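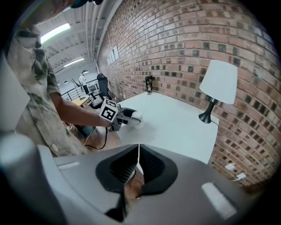
Figure 2. The white table and lamp by the brick wall, Kalside room.

3.2 Objects and surfaces

The study looked at how people arrange small belongings on a shared table. Participants were told to leave the lamp on the table and to place everything else where they would expect to find it again. Marleny Zapata kept the written record. Of the 128 placements noted in August, 106 were within reach of a seated person, and 9 were later moved by someone else.

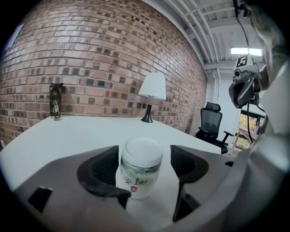

Jars and tumblers were treated as one group, as both stand upright and take up little of the surface. Labels were left on. Placements were coded with the Dokow scheme, which gives each object a zone (front, middle or back) and a nearest neighbour. Where two zones seemed equally likely, the one nearer the front edge was entered.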